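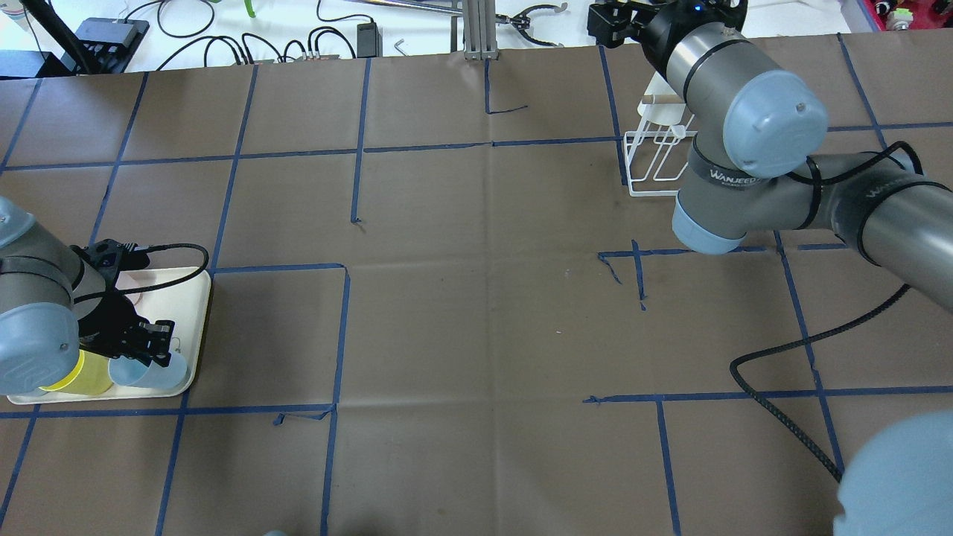 FOR IMMEDIATE RELEASE

Erkar and Grilla Agree to Reopen Jalix Crossing to Civilian Traffic in April

JALIX – The governments of Erkar and Grilla will reopen the Jalix border crossing to civilians in April under an agreement signed by the interior ministries of both countries. The crossing has been closed to everything except relief trucks and medical transfers.

Under the agreement, each side commits to prevent armed groups from using its territory to carry out attacks on the other. The two ministries will share the names of persons wanted for attacks in the border districts and will answer each other's requests for information through a single liaison office at Jalix.

The crossing will open daily at 7 a.m. and close at 5 p.m. local time. Pedestrians will use the north gate. Private vehicles and buses will use the south gate, with commercial trucks held in a separate lane. Night crossings will be allowed only for medical emergencies and must be cleared by the duty officers on both sides.

Residents of the border districts may cross with a district identity card and a pass issued by their own interior ministry. The pass is free and valid for 60 days. Children under the age of 16 will be listed on a parent's pass. All other travelers must carry a passport and visa.
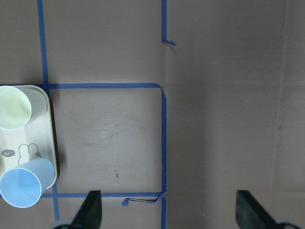

Blue tape set out in straight lines on a flat work surface.

The agreement also covers families displaced by last year's fighting. The Erkar Interior Ministry has approved the return of 384 families now living in temporary housing on the Grilla side. Returns will take place in three groups, beginning with families whose homes have been inspected and cleared. Families will be told their travel date by the district office where they are registered. They should not travel to the crossing before then.

Return is voluntary. Families who choose to stay in Grilla will keep their current residence papers until those papers expire and may apply to renew them in the usual way.

Erkar repeated its position that persons released from custody in the border districts remain under supervision and may not leave their home district without permission. Grilla had asked for written assurances on this point after reports that former members of armed groups had been freed. Those assurances are included in an annex to the agreement. Both governments have decided not to publish the list of names attached to the annex.
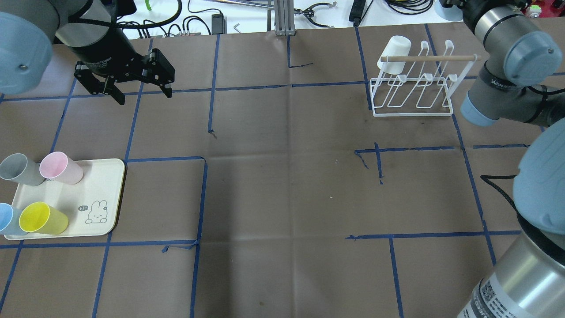 Cups on a tray beside a wire rack

The liaison office will be staffed by officers from both countries and will report to the two interior ministers each month. A direct telephone line between the border commands is already in use. If there is a security incident, either side may suspend crossings for up to two days after informing the other. A longer closure must be discussed by the ministers.

Repairs to the Venckus Road, which links the crossing to the main highway on the Erkar side, will continue after the reopening. Trucks should expect single-lane traffic along the river section. Buses will run between Jalix and the Venckus market during crossing hours, with fares set by the district transport office.

Goods for personal use may be carried across without a customs declaration. Livestock, fuel and medicines in commercial amounts must be declared. Weapons, ammunition and military clothing are prohibited, and anyone found carrying them will be handed to the police of the country in which the search takes place.

The agreement does not change the position of either government on the disputed pasture land east of Jalix. Talks on that subject will be held separately. Herders with seasonal grazing permits should follow the instructions printed on the permit until new ones are issued.

Pass applications will be accepted at district offices before the crossing opens. Applicants should bring an identity card and one photograph. Passes issued before the closure are no longer valid and must be turned in when a new one is collected.

Press wishing to attend the reopening must register with the Jalix liaison office. Filming of guard posts and search areas is not permitted on either side.

Issued by the Jalix Liaison Office on behalf of the interior ministries of Erkar and Grilla.

Media contact: Prys Bellis, Press Desk, Jalix Liaison Office

###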